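My Summer of Going to Bed on Time

August 6, 2022

I used to be proud of how little I slept. I'd finish a work call at nine, make toast, answer emails until midnight and then lie there with my phone six inches from my nose, reading about other people's kitchens. And I'd tell anyone who'd listen that I was just a night owl!

Then in spring I fell asleep at a red light in Visdale. Only for a second or two (the driver behind me had a very good horn), but I drove home with my hands shaking and called the clinic on Morosard Street the same afternoon.

The nurse practitioner didn't give me pills. She gave me a paper sleep diary and told me to fill it in every morning before I had coffee. Bedtime, wake time, how many times I got up, what I'd had to drink after dinner. I thought it was a little insulting, if I'm being truthful. I'm a grown woman with a mortgage. But I did it, and after two weeks I could see that my bedtime was wandering all over the place, sometimes by three hours from one night to the next.
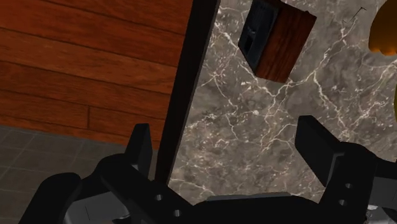 So we started with the morning. I'd expected a lecture about bedtime, but she wanted me up at 6:30 every single day, weekends included, no matter how the night had gone. Oh, I hated it. The first ten days I was a zombie by lunch, and I snapped at my sister over a casserole dish. Sometime in the third week, though, I got sleepy at ten-thirty without trying, and it was such a strange feeling that I thought I was coming down with something.

Coffee was the next thing. I'd been having my last cup at four, out of a giant mug I bought on vacation at Lake Yeom, and I swore it did nothing to me. I moved it to noon. I also started walking right after breakfast, out to the feed store and back, almost 2,000 steps, just to get daylight on my face. Some mornings it rained and I went anyway, and some mornings it rained and I did not.

I tried an app too, one called Jistus, which plays a low humming noise and gives you a score when you wake up. I lasted nine nights. Waking up to a bad number made me grumpy before I'd even decided how I felt, and I went back to the paper diary, which has never once given me a grade.

What I still struggle with is the 3 a.m. wake-up. The advice I got was to leave the bed if I'm wide awake, sit somewhere dim and do something dull until I'm drowsy again. I read an old seed catalog in the armchair. It works maybe half the time, and the other half I end up with strong opinions about beans. 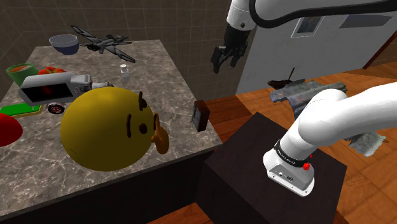 One reader who saw an early version of this wrote to me that the armchair part never did a thing for her, and that what finally helped was turning the bedroom clock to the wall. She said she'd been doing arithmetic all night, working out how much sleep she could still get, and once she couldn't see the time she quit doing the sums. I turned mine around that same evening, and it's still facing the wallpaper.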